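Section 4: Placing and Dressing the Vanity Table

Read this section through before moving the table. It applies to the Kennedy vanity table with oval mirror, supplied by Groner. Assembly of the legs and drawers is covered in Section 3.

Before you start

Clear the floor where the table will go and vacuum along the baseboard. Lay down the felt sheet from the Rideslow moving kit. The sheet can be used on wood, vinyl and tile. It is not suitable for deep carpet.

4.1 Positioning the table

1. With one person at each end, lift the table onto the felt sheet. Do not hold it by the mirror frame.
2. Slide the table toward the wall until the back edge is 2 inches from the surface.
3. Check that the table does not rock. Turn the leveling feet by hand if it does.
4. Lift one end at a time and pull the sheet out.

CAUTION: The mirror makes the table top-heavy. Keep children away until the wall strap is fastened (see 4.4).

4.2 Choosing a wall

The table may stand against a straight wall or a curved one. On a curved wall the ends and the middle will not sit at the same distance, so measure at the closest point.
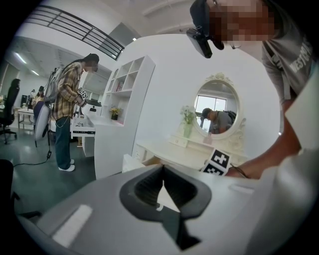 ULEX SHOWROOM, Friday, February 17, 2023

The white vanity table is set against a curved white partition, with flowers in a pale green vase on the upper shelf to the left of the mirror. The same arrangement works at home. Keep tall items to the side so that the oval glass stays clear.

4.3 Dressing the upper shelf

1. Wipe the shelf with a dry cloth.
2. Fill the vase at the sink, dry the outside, and then set it on the shelf.
3. Place the vase beside the mirror – not touching the frame. Carved edges chip easily.
4. Sit down and check your reflection. Move anything that gets in the way.

Note: Water left standing on the finish will mark it. Wipe up spills at once.

4.4 Fastening the wall strap

1. Find the strap in the bag marked 200.
2. Screw the short end to the back rail of the table.
3. Fix the long end to the wall with an anchor suited to your wall type. Anchors are not included.
4. Pull the strap snug and close the buckle.

Do not hang bags or clothing from the crest of the mirror. For cleaning the scrolled parts of the frame, use a soft, dry brush and go to Section 5.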